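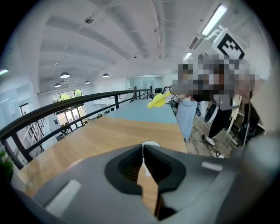
From: Kanchan Malhotra
To: gripper-maint list
Date: Feb 7, 2025
Subject: Re: width reading drifts on hand unit 2, Tarbridge

Arif,

Answers in line, then the procedure as we run it at the Tarbridge bench. The wiki page dates from June and still describes the old finger screws, so please don't follow it for this.

Arif Purba wrote:
> Unit 2 reads 212 counts with the fingers fully closed. After the last
> service it read zero. If I open and close it a few times the figure
> moves by a handful of counts but never gets back. Fully open it gives
> 2729, where the sheet says 2941.

Your open figure is short by the same 212 that your closed figure is long. A plain offset would push both ends the same way, so re-zeroing alone will not cure it. The travel itself has got shorter at both ends. Either something is stopping the fingers before the hard stops, or the encoder magnet has come loose and is slipping on its shaft at each reversal. With the handful of counts moving about as well, I would look at the magnet first.

> I have swapped the cable with the one from unit 1. No change.

Good, leave the cable out of it then. Put the original back so the log stays straight.

> Could it be the mount? I had the camera bracket off on Tuesday to
> clean it.

Not for the width reading. The bracket does not touch the finger drive. It does mean the camera-to-finger calibration is void, so that has to be redone whatever else you find. See step 7.

> Is it safe to file the finger stops? Kyung-tae thought they looked
> proud on one side.

No. Kyung-tae may be right that they look uneven, but they are the reference for everything else. If one is proud it is not seated. Take it out, clean the pocket and put it back.

Procedure:

1. Power down and unplug. Note the serial number and the last zero value in the log before you touch anything.

2. Remove both fingers. Keep left and right apart -- they look the same and are not. Wipe the slides with a dry cloth. No oil. The slides are meant to run dry, and oil picks up grit from the bench.

3. Move the carriages by hand through full travel. They should move evenly, with no step. If you feel one, check the rack for a chipped tooth before going on.

4. Take off the encoder cover and hold the shaft still with the flat key. Try to turn the magnet with your fingertips. Any movement at all means the adhesive has gone. Clean off the old adhesive, refit with the retaining compound from the red box, and leave it overnight. An hour is too short. Dace tried that on unit 1 and had it back on the bench the following week.

5. Refit the stops, then the fingers. Tighten the finger screws alternately, a quarter turn at a time, with the fingers closed on the setting gauge.

6. Plug in, close fully, run the zero routine, open fully, close again. Do this ten times and write down all ten closed readings. We accept a spread of two counts. If it is wider, go back to step 4.

7. Redo the camera calibration with the marker cards. Check that each card is flat and well stuck down first. A card that has lifted at one corner gives a fit that looks fine near the middle and is poor at the edges.

8. Record a short trial with one of the usual objects at the work table, and play back the width trace against the video. The trace should go flat as the fingers close on the object and stay flat until release. A slow creep while the object is held means the magnet is still slipping.

On spares: the replacement finger sets from Cliketti are in, part 1890. They come without screws. Use the old ones if the heads are clean, otherwise ask Ülle Dzene, who has the key to the small parts cabinet. The Urkden sets fit the slides but the pads are thicker, and with those on you will never get a true closed reading. Please don't mix them.

One more thing on the log. Units 1 and 2 were both entered as "serviced" in January with no figures. I can't compare against a word. Put in the open count, the closed count and the spread, even when nothing was wrong.

Send me the ten readings when you have them. If the magnet turns out to be tight I would like to see the rack before you order anything.

Kanchan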